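Flirerについて

はじめまして。このページを見てくださって、ありがとうございます。Flirer(フリーラー)は、サッカーの試合の予想記事と分析を書いている小さな編集会社です。大きなリーグの記事もときどき書きますが、中心にしているのは、地方のクラブ、二部や三部のリーグ、そして昇格したばかりのチームの試合です。

日本語のページは、私たち編集部が自分で書いています。編集部に日本語を母語とする人はおりません。大学や仕事で日本語を学んだ者が書き、お互いに読み直してから公開しています。不自然な言い方がありましたら、お許しください。教えていただければ、すぐに直します。

始まり

会社は、Stirkowという町で始まりました。町のクラブは当時三部リーグにいて、試合の前に読める記事は、地元の新聞の短い欄だけでした。その欄には、試合の時間と、前の試合の結果しか書いてありませんでした。相手のチームがどのような守り方をするのか、けが人は戻ってくるのか、そういうことを知りたい人は、スタジアムの入口で隣の人に聞くしかありませんでした。

そこで、いつも同じ席のあたりに座っていた4人が、自分たちで試合の前の記事を書くことにしました。最初の記事は紙に印刷して、Zawadzka通りのパン屋さんに置かせてもらいました。昼の12時までになくなる日もありましたし、夕方にほとんど残っている日もありました。残るのは、だいたい大きく負けた次の週でした。

その後、ウェブサイトを作り、近くの町のクラブについても書くようになりました。隣の国の読者から手紙が来て、Flaltholmのリーグも扱うようになりました。Flaltholmは港の町で、風がとても強いです。風の強い日の試合はロングボールの計算がむずかしく、予想もよく外れます。それでも、この町の試合の記事は、私たちのサイトで一番よく読まれています。

私たちの記事の書き方

一つの試合の記事は、原則として2人で書きます。1人がホームのチームを、もう1人がアウェーのチームを調べます。調べている間は、お互いの予想を話しません。最後に二つの予想を並べて、違うところについて話し合います。意見が合わないときは、合わないまま記事に書きます。読者の中には、その部分が一番おもしろいと言ってくださる方もいます。

調べることは、次のようなことです。

最近の試合の内容。点数だけを見ないで、どの時間に点を取られたか、交代のあとに形がどう変わったかを見ます。可能なときは試合を初めから終わりまで見ます。映像がないリーグでは、現地の読者の方に話を聞きます。

移動と日程。下のリーグでは、選手がバスで長い時間移動することがあります。週の中ごろに別の試合があったかどうかも、必ず確認します。

ピッチの状態。人工芝か天然芝か、照明は十分か、冬の間に芝を張りかえたか、などです。細かいことに見えますが、三部リーグでは結果に大きく関係すると考えています。

けがと出場停止。クラブが発表した情報だけを使います。うわさは書きません。選手の家族や健康について、本人が話していないことも書きません。

予想が外れたとき

予想は外れます。昨シーズンは、勝ち、引き分け、負けの方向が合っていた記事は全体の61パーセントでした。この数字がよいか悪いかは、読む方によって考えが違うと思います。私たちは、もう少し上げたいと思っています。

外れた記事も、サイトから消しません。記事の下に、試合のあとの短い文を加えて、どこを見まちがえたかを書きます。たとえば、昇格したチームの最初の数試合を見て、私たちは何度も強さを高く見すぎました。新しいリーグの相手がまだそのチームをよく知らない間は、勝つことができます。秋になると研究され、同じ攻め方が通らなくなります。このことを、私たちは自分の古い記事を読み返して学びました。

ホームで長く負けていないチームについても、同じような反省があります。記録が続いていると、次も続くと書きたくなります。しかし、その間にどの相手と試合をしたかを見ると、上位のチームとはまだ当たっていないことがあります。今は、連続の記録を書くときには、相手の順位も一緒に書くことを決まりにしています。

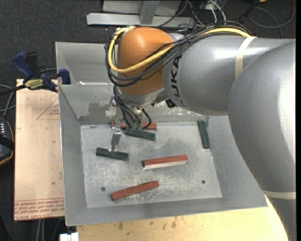
お金と独立について

Flirerの収入は、読者の購読料と、ほかの新聞やサイトへの記事の提供の二つです。賭けの会社の広告は載せていません。記事の中で、賭けをすすめることもありません。予想という言葉を使いますので、ときどき誤解されますが、私たちの予想は、試合を見る前に考えることを楽しんでいただくためのものです。

クラブから取材の許可をいただくことはありますが、記事を公開の前にクラブに見せることはありません。事実のまちがいについて連絡をいただいた場合は、調べてから直し、直したことを記事の中に書きます。

編集部の者が応援しているクラブについては、その人は記事を担当しません。ただし、Stirkowのクラブだけは例外です。編集部の全員が応援していますので、担当する人がいなくなってしまいます。この町の試合の記事には、初めにそのことを一行書いています。

編集部の一日

仕事は朝の9時に始まります。午前中は前の日の試合を見直し、数字を表に入れます。昼の食事のあとに、その週の記事の分担を決めます。試合のある日は、夜の試合が終わるまで1人が残り、結果と短い感想を公開します。感想は長く書かないようにしています。すぐに書いた長い文章は、次の朝に読むと恥ずかしいことが多いからです。

5月はシーズンの終わりで、昇格と残留の計算がありますから、一年で一番忙しいです。同じ勝ち点のときに、得失点差を先に見るか、直接の対戦の結果を先に見るかは、リーグによって違います。以前、私たちはこれをまちがえて、残留が決まったチームを「まだ危ない」と書いてしまいました。今は、各リーグの規則を壁にはってあります。

これからのこと

来シーズンから、女子の二部リーグの記事を増やす予定です。これまでは大事な試合だけを書いていましたが、毎節の記事にしたいと考えています。そのために、試合を現地で見て、短い報告を送ってくださる方を探しています。文章の経験は必要ありません。どのチームがどう守っていたか、見たことをそのまま書いていただければ十分です。謝礼は多くありませんが、お支払いします。

また、Flaltholmのスタジアムの近くで、年に4回、読者の会を開いています。次の試合の予想を紙に書いて箱に入れ、試合のあとにみんなで読みます。参加は無料です。コーヒーと簡単なパンを用意しています。

お問い合わせ

記事についてのご意見、まちがいのご指摘、記事の提供のご相談は、お問い合わせのページからお送りください。日本語、英語、ポーランド語でお返事ができます。日本語のお返事は、書いたあとに別の者が読み直しますので、二、三日かかることがあります。試合のある日にいただいたご連絡は、次の日の朝に読みます。

購読の申し込みと解約は、会員のページからいつでもできます。解約のときに理由を書く欄がありますが、書かなくても手続きは終わります。

Flirer編集部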